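The Long Way Around to Yellow

By Hélène Boychuk

My grandmother's kitchen in Hutley was yellow, and for most of my childhood I assumed that every kitchen was. I don't mean cream, or butter, or any of the polite shades that paint companies sell now to people who want a little warmth without committing themselves. I mean yellow like a school bus, walls and ceiling both, with the inside of the pantry done too, because there had been half a can left over and she couldn't stand to waste it.

When the house was sold, the new owners painted over it in a single weekend. I drove by that December (I had no business on that street at all, I just wanted to look) and saw through the window that the room was now gray. It was a perfectly nice gray, and I sat in the car and sulked about it for a good ten minutes.

I have been thinking about that kitchen ever since I started asking people about color in their homes, which was supposed to be a short piece about spring painting and then got away from me. People want to talk about this! I would ask what color the hallway was and find myself, an hour later, still at the table, hearing about a divorce, or a much-loved aunt, or a blue bathroom in Roltmont that three sisters still bring up at every holiday.

Brock Ross has run the paint counter at Petrenko Hardware long enough to have mixed a second generation of nurseries. The store keeps 1,133 chips on its wall, and he told me that most of his customers walk straight past the bright end of it. They stand in front of the whites. They take home a fistful, tape them up beside the window, and come back a few days later for another fistful. "I've had folks go through 29 sample jars and end up with the one they picked first," he said, and he said it kindly, because he believes the walking back and forth does people some good.

Yellow is the color he hears the most regret about, in both directions. Some customers put it on all four walls and can't sleep, or say they can't. Others come in ten years later and confess that they wanted it all along and let a brother-in-law talk them into beige. His advice is to buy a deeper shade than feels safe and put it in a smaller place than you had planned: the back of a bookcase, a front door, the short wall at the end of a hall. A pale yellow spread over a big room, he says, can go a bit green on a cloudy afternoon, and then everybody in it looks as if they're coming down with something. 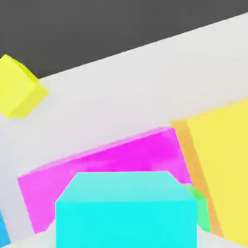
Danai Nikolaidis disagrees with nearly all of that. She told me that small doses are for people who have already lost their nerve, and that a room ought to be one color the way a song is in one key. Her own dining room is the orange of a ripe persimmon, trim included, and she has never once been tempted to tone it down. Guests stay later in there, she says. She has also noticed that they eat more, though she allows that this might be the cooking.

I went to dinner in that room, and I did stay late. By candlelight the walls went nearly brown, and it felt like sitting inside a cello. In the morning, she warned me, it's like being shouted at by a friend.

What surprised me, going from house to house, was how seldom anyone talked about resale. I had expected it to come up in every conversation, and mostly it came up as a voice from the past: a realtor, a parent, a magazine (possibly this one, I'm sorry to say). Everaldo Coutinho painted his staircase red the week he paid off his mortgage, after 29 years of what he calls landlord white in a house he owned himself. He did the work on his knees, one step on and one step off, so that he could still get up to bed at night. The first coat looked pink. The second looked worse. He did a third, and then a fourth on the treads, and he now sweeps those stairs far more often than they need it.

As for me, I rent, up on the third floor in Trastgate, and my lease has a good deal to say about walls. It has nothing to say about furniture, so last Saturday I carried a secondhand pantry cabinet up all 51 stairs with a great deal of help and some language, and I painted the inside of it school-bus yellow. The outside is still plain pine. I have half a can left over, and I've been looking at the kitchen stool.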